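Sterkitz Handling Program: Questions About the Session Rules

Last updated 7 Apr 2022

These answers apply to all sites that record hand-held gripper sessions under the Sterkitz rules, including Dustlow and Hovau. Where a site has stricter local rules, the local rules apply.

Who must follow these rules?

Every operator, reviewer and site lead. Visitors may watch a session but may not handle the tool or the items on the table.

How long may one operator work without a break?

Forty minutes. The operator then puts the tool down for at least 8 minutes. Breaks may not be saved up and taken together at the end of a shift. Sites that rotate two operators at one table must still keep a separate time sheet for each person.

Do the rules require a standard table?

No. Sessions take place in ordinary rooms, and ordinary furniture is allowed. The table must be stable, and it must stay in the same position from the start of a session to the end. A tablecloth is allowed if it lies flat and does not slide when an item is dragged across it.

May packaged food be used?

Yes, if the package is sealed and within its date. Snack packages are useful because they bend, crinkle and shift their contents when gripped. Opened food is not allowed on the table at any time, and items used in a session may not be eaten afterward or returned to a kitchen. 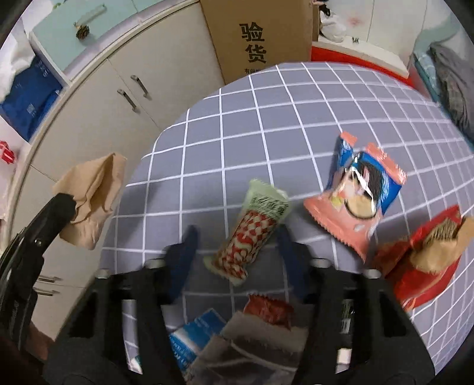 Packages should be gripped firmly enough to lift and no more. A package that splits or leaks must be removed at once, and the finger pads must be wiped before the next grasp. The operator notes the item number and the time on the session sheet. A split package does not end the session.

Must all other items be cleared away?

Not in every case. Mixed items near the one being handled are permitted, and some task sheets call for them. Bags, boxes and wrappers may touch or overlap. Glass, blades, medicines and anything showing a home address or other personal details must be kept out of the room - not only off the table.

How often are the finger pads inspected?

Before each session and again after every 70 grasps. Pads that are torn, loose or worn smooth must be replaced in pairs. Sites using the Danzer checklist may continue to do so until September, when the revised Sterkitz form takes its place.

What happens to a recording that breaks a rule?

The site lead marks it as held and sends a short report within 36 hours. A reviewer from another site decides whether it may be kept. Recordings that show personal details are deleted and are not sent for review.

Can a site request an exception?

Yes. Requests are made in writing and must name the rule, the task and the length of time needed. Approval covers one task only and does not carry over to other sites.

Where should reports and questions be sent?

To the site lead first. Questions that cannot be settled locally are passed to the Sterkitz rules desk - please include the session sheet with any question about a specific recording.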